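Bendurix to move its stone pendant workshop to Lusard

Bendurix, the maker of polished stone pendants and earrings, is to close its cutting room in Platby and move the work to a larger unit in Lusard. The firm told its stockists in a letter that the last orders from the old address will go out before the new year.

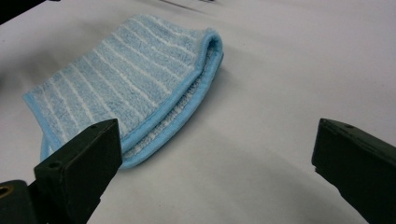

LUSARD, 2020-12-22

The new unit has space for 17 cutting and polishing benches, against nine at Platby. Bendurix said all its present staff had been offered a place, and that two had chosen to leave.

Marisol Strickland, who runs the business, said the old room had been too small for some time. Rough stone was kept in a rented garage across the road and had to be carried over in trays each morning.

"We were turning away orders for the bigger agate slices because we had nowhere to lay them out," she said. "The rent in Lusard is higher, but we get the storage in with it."

The firm sells mainly through gift shops and craft fairs. With most of the autumn fairs called off, it put more of its range online in November and took 900 orders that month — its best so far. Moss agate and rose quartz sold well. Silver-plated chains ran short and some customers were sent a waxed cord in the meantime, with the chain to follow.

Prices will stay as they are until the end of March. After that, pieces set in sterling silver are likely to go up, while plated settings will not change. 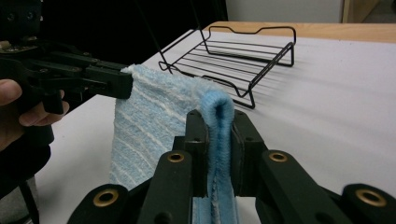 New range in spring

The first pieces to be made wholly at Lusard will be a set of pendants called Joo, drawn by the designer Vilhjálmur Bjarnason. They use thin slices of banded agate with the outer edge of the stone left rough, held by a single claw at the top. There will be 70 in the first batch, each numbered on the back of the setting.

Bjarnason has worked with the firm once before, on a small group of jasper rings. He said he had asked for undyed stone throughout, so the colours will be mostly greys and browns, with a few reds. 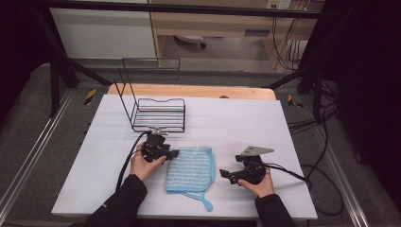
He also wants the pendants sold without a chain, so that buyers can use one they already own. Bendurix has agreed to this for online sales, but shops will be able to order them either way.

Repairs and restringing will stop while the benches are moved and start again in February. Pieces already handed in will be sent back from Lusard at no extra cost. The telephone number is unchanged, and post sent to Platby will be forwarded until the summer.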